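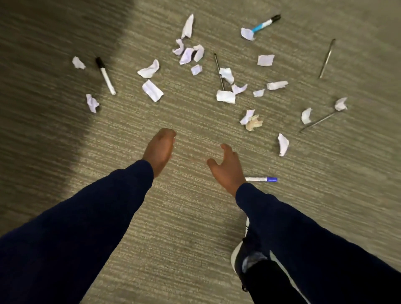 Floor litter task, pens + scraps mixed. Carpet bay, Drivik side.

January 11, 2018

Going through the hand-demo rules again because the draft Anel sent to Kekana is already out of date. Writing this up fast, tidy later.

What we're after hasn't changed. Person clears a floor with their own hands, head view recorded, the planner learns which things are rubbish and which things are not. Paper goes in the bin. Pens and markers stay out of the bin, full stop. If a demo ever shows a pen going in with the paper, the whole demo is binned, no trimming round it. We argued about this in August and I don't want to argue it again.

Rules as they stand:

1. Both hands start open and empty, in view, before first contact. Skidus reads the opening moments to find the hands and a closed fist confuses it.

2. Sleeves. Plain, one colour, down to the wrist. Plain navy is fine. No stripes, no watch over the cuff. Anel Van der Merwe wants sleeves rolled up, Bisville want them down. Left as down until they settle it between them.

3. Scraps torn by hand, not cut. Sizes mixed, some flat some crumpled. Don't lay them in rows. Drop from waist height and leave them where they land, even if they end up on top of a pen. Overlaps are the useful bit.

4. Pens: mix fat and thin. The thin ones are hard against this carpet and the detector misses them more than it should. Keep them in. Do NOT swap for brighter ones to get the score up. That was tried at Bisville and the numbers were worthless afterwards.

5. Feet. Shoes will be in view when you look down, fine, don't lean back to hide them. But no stepping on an item. If you do, say "foot" out loud and carry on, gets flagged at review.

6. Look at what your going to pick up before you reach. Short pause is enough. Half our bad labels come from people reaching for one thing while already looking at the next.

7. Head speed. Turn slower than feels natural. Blur in the far part of the view is tolerated, blur on the hands isn't if it lasts longer than 3 seconds.

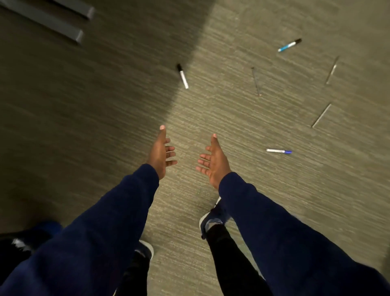

8. Furniture. Leave it where it is. Desk legs and rails at the edge of view are good, the real rooms are full of them. Write down if anything gets moved between runs.

9. Bin position. Either side, within a step of the person. Change side every 15 runs and log it. Last batch had it on the same side thoughout and the arm learned to go that way wether there was a bin or not. Painful to watch.

10. Don't empty the bin between runs unless it's past half full. A bit of paper already in the bottom is a legitimate start state. Mark it as "part" on the sheet, not "empty".
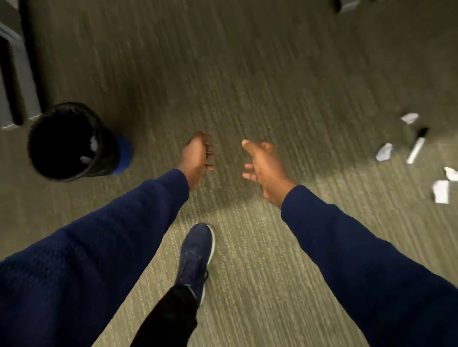 Which means the sheet needs a third box, at the moment it's only got empty / full and people tick whichever. Will ask for new sheets. Until then write it in the margin.

Target is still around 200 runs before Kekana come back to us. Review needs 4 people and we have 3, so either I do double or we borrow someone from Drivik.

Open points:
- light. Shadow falls across part of the carpet. Kekana's wording says "even lighting", ours says "as found". I prefer as found. Needs one wording in both documents.
- what counts as rubbish when it isn't white paper. Tissue, beige stuff, wrappers. Current rule only says "paper". Anel to draft.
- is a pen cap on its own a pen? I say yes. Put it in writing.
- the stop word. Two people used "stop", one used "hold". Pick one.

Rule 7 limit is a guess by the way, no test behind it. Check against the blurred runs before it goes in the next version.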